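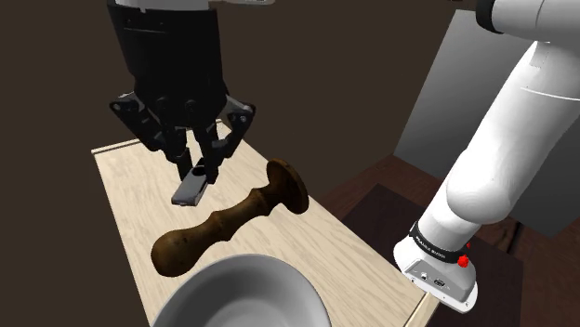
What Happens at a Funeral?

When a person dies, the people who knew them often come together to say goodbye. This gathering is called a funeral. If you have never been to one, you may wonder what you will see and what you are supposed to do. This page tells you about the parts that many funerals have. Families do things in different ways, so the one you go to may not have all of them.

What does "dead" mean?

When someone dies, their body stops working. The heart stops beating and the lungs stop breathing. A dead person cannot think, feel pain, get cold or be hungry. Being dead is different from being asleep. A person who is asleep will wake up, and a person who has died will not.

Most people live for a long time. Many live to be 80 or older. Some people die younger, from a sickness or an accident. Nothing you said, thought or wished can make a person die.

Who plans the funeral?

Usually the family does, with help from a funeral director. A funeral director is a person whose job is to take care of the body and help the family choose what will happen. They work at a place called a funeral home. It may look like a large house or an office.

The family has a lot to decide in a few days. They pick a day and a time. They pick the music. They may write an obituary, which is a short piece of writing that tells people who has died, who was in the family, and when the funeral will be. Obituaries are printed in newspapers and put on websites. You say it like this: oh-BIT-choo-air-ee.

At the Ní Chonaill Funeral Home, the director is Colm Ó Néill. He has done this work for 44 years. Children ask him questions all the time, and he likes it when they do. The question he gets most is whether the person in the casket can hear. He tells them no, the ears have stopped working like the rest of the body, but you can still talk to the person if you want to. Lots of grown-ups do.

What is a visitation?

A visitation is a time before the funeral when people can come and see the family. Some people call it a wake or a viewing. It might be on a Friday evening, with the funeral the next morning.

The body may be in the room, in a long box called a casket. Sometimes the lid is open and sometimes it is closed. If it is open, the person will be dressed in regular clothes and will be lying very still. Their skin may look a little different from how you remember it. If you touch their hand, it will feel cool and firm.

You do not have to look or touch. You can stay at the back of the room, or stay in another room with a grown-up. You can also change your mind after you get there.

What happens at the service?

The service is the part where everyone sits down together. It can be in a church, a temple, a mosque, a funeral home, a park or somebody's backyard. A service might have 400 people or it might have 4.

Someone leads the service. This could be a priest, a rabbi, an imam, a minister or a friend of the family. There may be prayers, songs and readings. One or more people may give a eulogy (YOO-luh-jee). That is a talk about the person's life. The stories in a eulogy can be sad or funny. It is all right to laugh at the funny ones.

Some people will cry, including grown-ups you have never seen cry before. Some people will not cry at all. They may still be very sad. If you need to go to the bathroom or want to leave for a few minutes, tell the grown-up who came with you.

What is a burial?

After the service, the casket may be taken to a cemetery in a long car called a hearse. Other cars follow behind it in a line, often with their headlights on.

At the cemetery there is a deep hole called a grave. The casket is lowered into it and the hole is filled with earth. Sometimes family members put in the first handful or shovelful. At some burials this happens after the family has gone home. Later a stone with the person's name on it may be set on the grave.

When the whole service is held outside next to the grave, it is called a graveside service. These are often short. Wear a coat if it is cold, because you will be standing or sitting outdoors the whole time.

What is cremation?

Cremation is another way of taking care of a body. The body is put in a special room that gets extremely hot, and the heat turns it into something like coarse gray sand. People call this the ashes. It does not hurt, because a dead body cannot feel anything.

The ashes go into a container called an urn. A family may keep the urn at home, bury it, or scatter the ashes in a place the person loved.

What should I wear?

Neat, clean clothes are fine. Many people wear dark colors. Some families ask guests to wear bright colors or the person's favorite color. Ask a grown-up in your family what people are wearing.

What do I say?

You do not have to say anything. If you want to, you can say "I'm sorry your grandma died" or "I liked your uncle." A hug or a card is good too.

What comes after?

Many families have a meal together when the funeral is over. People eat and talk, and the children may go outside and play. It is fine to have fun with your cousins that day.

You might feel sad for a long time, or feel sad and then fine and then sad again. You might feel angry, or tired, or not much of anything. Tell a grown-up you trust how you feel. You can also draw a picture of the person, look at photos of them, or make a box of things that remind you of them.

Words to know

Casket: a long box that holds a dead person's body. Also called a coffin.
Cemetery: a piece of land where people are buried.
Eulogy: a talk about the life of a person who has died.
Hearse: a car that carries a casket.
Obituary: a notice telling people that someone has died.
Pallbearers: the people who carry or walk beside the casket.
Urn: a container for ashes.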